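Kadri Siliņa began running at 41, after her doctor told her to move more. Nine years later she is preparing for the Fludthorpe trail race, 80 kilometres through the hills in December.

"At first I could not run to the end of my street," she says. "I was very angry with my legs."

Now she trains before work, usually at five in the morning. Her coach, Aivar Grigaitė, sends her a new programme every month and she follows most of it.
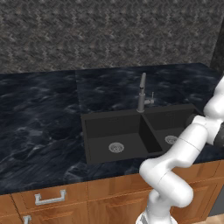 The climbing worries her more than the distance. The course has over 2000 metres of it, and the steepest part comes near the finish.

"I will walk there, and I am not ashamed," she says. "Aivar tells me to eat before I feel hungry. Last year I forgot this, and I sat on a rock for 13 minutes."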